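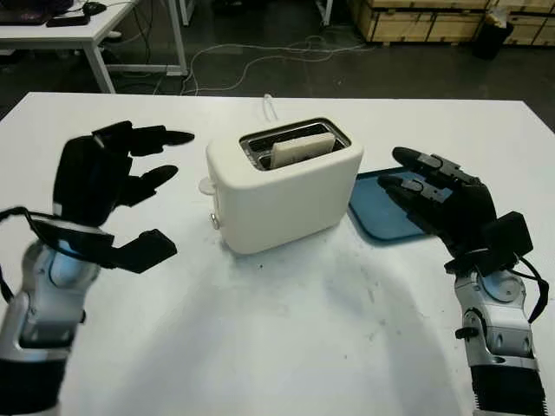
Papers > Grerunden Workshop on Lab Practice > Planning and Cost > Section 4

4. What we bought, and what we should have bought first

I want to spend this section on money, which most papers in our area skip. When I started planning the lab I went looking for someone else's shopping list and found almost none, so I had to guess (and guess I did, badly in places!). I'm putting our numbers down so the next group has at least one list to argue with.

4.1 The split we started with

We had two kinds of hardware to pay for: hands with several fingers, and plain grippers with two. The hands were the exciting part, and I'll admit that I wrote the first budget around them. Everything else went into one line called "other," and I gave that line $4000 for the year. It covered spare cables, fingertips, screws, foam, trays, small kitchen appliances, bread, and whatever I had forgotten. Rosângela Barros, who kept the books with me, circled that line in red on the first draft and wrote "per month?" beside it. She was closer than I was.

The kitchen things were the cheap end of it. A two-slot toaster costs very little next to a robot hand, and a slice of bread costs less still, yet we ended up treating toasters as stock and keeping two on the shelf. If a lever comes off in the middle of a run, you lose the afternoon, and an afternoon of operator time costs more than the toaster did. I'd tell anyone planning household tasks to buy the props in pairs and to buy the same model both times, so the lever and the slot stay where the policy expects them.

4.2 Fingertips and foam

The gripper side taught me the most about small spending. Soft things like sponge and foam seem harmless, so I had put down almost nothing for them. We then found that foam is a consumable in the same way paper is. Pieces tear and get ragged, and a torn piece doesn't give the same grasp as a clean block, so for any comparison across days you need a fresh supply from one batch. We now order foam 12 blocks at a time from Cordeiro, and I wish I had done that from the start — mixing two suppliers cost us a week of data that we couldn't compare with anything. 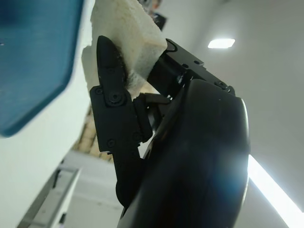
Figure 4. Wrist view of a black gripper finger with its narrow tip pushed into a block of off-white foam. The lower part of the block is torn.

Look at the end of the finger in Figure 4 and you get a fair idea of where our money went. The tip is narrow and the load lands on a small area, and in our records tips were the part we reordered most often. The screws are worth a line of their own too. We lost seven of them in the first two months, and each one meant a stop while somebody crawled around on the floor with a flashlight. A bag of spares taped to the bench fixed it.

4.3 Planning by the hour

What finally made the budget behave was dropping the yearly view. We took the Jomesura schedule (our plan for the whole collection effort, described in Section 2) and asked what one hour at the table used up. Then we multiplied. The schedule called for 600 hours, and once I had a cost per hour for tips, foam and props, the total for "other" came out well above what I had set aside. It was a nasty evening. It also gave us something solid to show the department at Rernia, and they moved money over from travel without much of a fight.

A few choices came out of that sheet. We put off a second pair of hands until September and bought a full set of spare wrist cables in their place, because a bad cable stops everything and the delivery times were long. We kept the plain white tables we already owned, scuffs and all. I had priced nicer ones with a mat on top and I'm glad I let that go. And we stopped buying trays one by one whenever a task needed them, and settled on a small set of sizes for all the tasks.

I should say what this sheet leaves out. It has no line for floor space or power, which our department pays for, and it counts operator time at the student rate, so a company would see a very different total. It also assumes that one person on the team can swap a fingertip without sending the whole gripper back. For us that person was Rosângela, and we did not put a price on her. Section 5 gives the hourly sheet itself, with the items grouped by how often we had to replace them.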